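Oiling vs poly on a dining table that gets used

saltbush_sal
Right, settle something for me. We bought a secondhand dining table off a bloke in Howells who swore the top had "only ever been oiled". I've sanded a test patch on the underside and it gummed up the paper like toffee, so I have my doubts about the bloke. The timber is lovely underneath. Now I have to put something back on it and every person I ask has a religion.

We eat at it every night, the kids do homework on it, and my partner believes coasters are for other people. Oil, or polyurethane?

grumpy_dovetail
Poly. Water-based, satin, three thin coats. Go and live your life.

tungandcheek
Oil. You can fix oil. When poly goes you have to strip the lot, and you'll be standing in the garage in August with a respirator on, reconsidering your marriage.

grumpy_dovetail
When poly goes. Mine went on 12 years ago and I haven't thought about it since. How many times have you re-oiled yours in that time?

tungandcheek
I enjoy re-oiling mine.

grumpy_dovetail
Didn't ask that.

mallee_root
Hardwax oil is the grown-up answer and I'm surprised we got six posts in without it. Two coats, buff it well, wait a week before you let anybody near it with a curry. You get most of the repairability and you don't get the plastic look. I used Undetti on ours. It's dear – $324 by the time I'd bought the big tin, the pads and the cleaner they tell you you need – but the big tin did the table, a bench and most of a bookcase.

saltbush_sal
$324! The table was less than that.

mallee_root
They all are. Get the small tin.

grumpy_dovetail
You did not need the cleaner.

mallee_root
I know I didn't need the cleaner.

fernhill
Sal, before you put anything on it, what was on it before? If it gummed up the paper it could be wax, or old varnish that's gone soft, or forty coats of supermarket furniture polish with silicone in it. If it's the last one your new finish will fisheye all over the place and you'll blame the tin. Wipe a corner with metho on a rag and see what comes off. Then try turps on another corner. If metho softens it, it's probably shellac. If turps takes it off, wax.

saltbush_sal
Turps brought up a brown sludge that smelled like my nan's sideboard. The metho did not much.

fernhill
Wax, then, and plenty of it. Don't sand through it, you'll just drive it down into the grain. Turps and a grey pad, wipe, fresh rag, repeat until the rag stops coming away brown. It'll take you longer than you want it to.

tungandcheek
So the bloke in Howells was wrong about the oil but he wasn't far off. Wax on a dining table is a brave choice. I respect him.

saltbush_sal
There's a perfect ring where he kept his teapot. I don't.

brimus_or_bust
Coming in from the opposite corner. I put Brimus floor finish on ours, the two-pack stuff they use in school halls. Yes, it's shiny. Yes, a visitor once asked if it was laminex. But a roasting tin has been dropped on it, and the tile it bounced onto came off second best.

mallee_root
That's the saddest thing I've ever read on here and I was around for the pallet coffin thread.

brimus_or_bust
And how's your table going with beetroot?

mallee_root
We don't have beetroot in the house.

brimus_or_bust
I rest my case.

fernhill
Can I put in a word for sheen, as it's what you end up looking at every day? People choose a finish by how tough it is and then get a shock when the window hits it. Gloss throws the light straight back at you and you lose the figure in the timber. Dead matt looks terrific in the shop and then shows every greasy forearm. Somewhere in the low satins is where I'd be, so you get a soft glow on one part of the top and can still read the grain everywhere else. 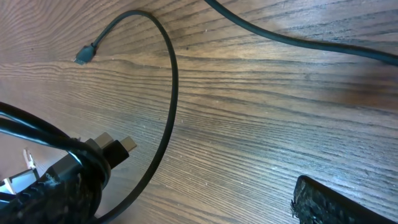
The other thing is dust. However clean you think the room is, it isn't. Wet the floor, turn the heater fan off, shut the cat out and go to bed. If you get nibs in the coat, leave them until it's properly hard and knock them back with 320. Don't pick at them while it's tacky. I have picked at them while it's tacky.

tungandcheek
Agree on sheen, disagree that you need 320. A bit of brown paper bag, scrunched up. Costs nothing.

grumpy_dovetail
Finally something we agree on. Brown paper bag is good. Still poly.

saltbush_sal
OK, update. Took me till Friday to get the wax off. Used 27 rags, which were formerly all of my partner's running shirts, and I've laid them flat outside because you lot frightened me with the spontaneous combustion sticky. The teapot ring is fainter. I've done test boards: satin poly on one, hardwax on the other. Left them on the kitchen bench with a hot mug on each for 10 minutes and a splash of soy.

grumpy_dovetail
And?

saltbush_sal
Poly didn't blink. The hardwax has a slight mark, if you get down and squint.

grumpy_dovetail
Thank you.

saltbush_sal
Going with the hardwax. It feels nicer.

grumpy_dovetail
Why do I come here.

mallee_root
Small tin, Sal. And leave it the full week.

saltbush_sal
It's booked for a birthday lunch on day four. There will be a tablecloth.

fernhill
Please take the tablecloth off again the minute they've gone.

Related threads
Getting a teapot ring out of old wax
Oily rags – READ THIS FIRST (sticky)
Brimus two-pack indoors, how long does the smell last?
Clorommont extension table, stuck runners
Is Undetti worth the money over the hardware shop one?
Pallet coffin (locked)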